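4.2 提示语与触碰行为

旅馆与样板间里的提示语，长期被当作语言景观研究的边角料。街道名牌有人逐条抄录，商铺招牌有人分类建库，至于床头那块小牌子，文献里通常只占一个脚注，而且多半是抱怨译文的脚注。本节打算给它稍多一点篇幅。

我们在Pallcombe与Presari两处收集到提示语494条，其中祈使句占绝大多数。按照Kováčik量表，礼貌程度分为5级，从光秃秃的“禁止”一直排到“感谢您为我们共同的家园留下一份完好”。后者长得足以让读者在读完之前就已经坐下。量表的设计者显然相信，字数与客气成正比；我们的两名编码员起初也相信，直到他们为“温馨提示：违者罚款”该归哪一级争执了一个下午。最后这一条单独成类，类名从缺。

“请勿”居于量表中段，是个颇为尴尬的位置。“请”字把读者抬高半寸，“勿”字又把他按回原处。书面语的“勿”在日常谈话中已近绝迹，没有人会对邻座说“勿吃我的薯条”，可它一旦印上牌子便重获官职，仿佛文言是一种制服。四字格式又添了一层便利：节奏整齐，无须主语，也无须交代触摸的究竟是什么。图4中的牌子即属此类，蓝底白字，置于床单之上靠墙的一侧，宾语照例省略。
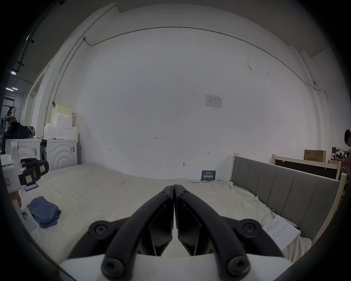
图4 床面上的“请勿触摸”提示牌

宾语省略恰恰是毛病所在，Settimio Ferri在审阅初稿时这样写道，一块牌子若不说明不许碰什么，读者就只好自己划定范围，而读者划范围时一向对自己十分慷慨。他建议把省略宾语的条目从第三级降到第二级，理由是含糊本身就是一种失礼。我们没有照办，但承认这条意见比我们原先的整段讨论都清楚，故录于此。

不过，慷慨的读者也有他的道理。床这种物件，自带一套使用说明，内容与“请勿触摸”正好相反。美术馆里的牌子有展柜和绳栏撑腰，床上的牌子只能孤军作战。我们把这种情形称为“语境逆差”：物件发出的邀请越强，同样四个字的效力就越弱。Skirnia访谈中，一位受访者把话说得更直白，认为牌子写给已经不打算碰的人看，正好够用。

补救的办法，各处想得都很勤快。常见的一种是加感叹号，有的牌子加到三个，语气由劝告升为呼救。另一种是加理由，例如“样品，请勿触摸”，多出的两个字替读者省去了猜测，也替管理者省去了感叹号。在我们的语料里，附带理由的条目多半不再使用标点加强语气，这一倾向在Presari尤为明显。是理由使人心平气和，还是心平气和的人才肯写理由，现有材料无从判断，第五节将借助三月的补充访谈再作讨论。

还应说明一点：本研究只记录牌子说了什么，没有测量它们是否奏效。初稿中曾有一张效力对照表，数据全部来自管理者的自我报告，其中每一块牌子都十分有效。该表已删去。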